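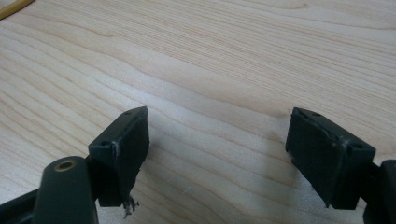

Section 4. Showing the arm a task by hand

February 13, 2018
Grivinero set-up notes, Orton bench team

Read section 3 first if the grippers have never been paired. You need both hand-held grippers, a clear patch of table and 20 minutes.

4.1 Before you record

1. Wake the base unit. Wait for the steady light. Blinking = still looking for the grippers, leave it.

2. Left gripper in left hand, right in right. Sounds daft but the Quintero software does not check, and a swapped pair gives you a mirrored run you can't use.

3. Look at the pads. Dust on the faces, wipe with a dry cloth. Edges lifting or bits coming away, change the pad. Two screws, don't overtighten.

CAUTION: no solvent on the pads. Takes the grip off them.

4. Squeeze and release each gripper 5 times, slowly. Opening value on screen should go back to the same number every time. If it drifts, redo the zero (3.6).

5. Route the cables behind your wrists. Slack enough to reach the far side of the table, not so much that a loop gets under the work.

6. Start pose. Both grippers over the table, jaws open, hold still until the tone. Moving during the tone spoils the alignment for the whole run, not just the start of it.

4.2 Recording cloth and wire pieces

Soft things and open frames are the awkward ones. Go slower than feels natural.

7. Put the cloth down in a heap. Don't fold it, don't smooth it. Differnt heap each run, otherwise the arm only learns the one.

8. Set the wire piece next to the cloth, touching or overlapping is fine. Keep both in reach of either hand.

9. Bring one gripper down on the cloth from above, fingertips pointing down. Other gripper stays open and low over the wood, ready. Don't park it out of view of the head camera.
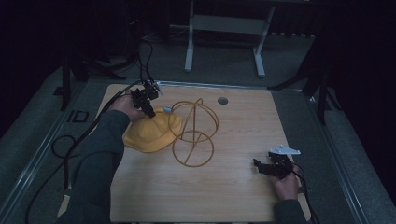 10. Close on a ridge of the cloth, not the flat. Pause. Lift clear of the wire before going sideways.

NOTE: if the cloth snags on a rod, carry on and free it with the second gripper. Snags are useful. Never put a gripper down to use your fingers, the run is void.

11. Open fully to let go. Half-open releases come out as dithering on playback.

12. Back to start pose, hold for the tone, save. Over 300 runs per task before training, Selletti profile wants 970.

4.3 If a run won't save

Check teh disk first. Then the left cable, at the plug end. Then restart Quintero, grippers left switched on.

Orton Support: use the contact form | © 2018 Orton | Back to top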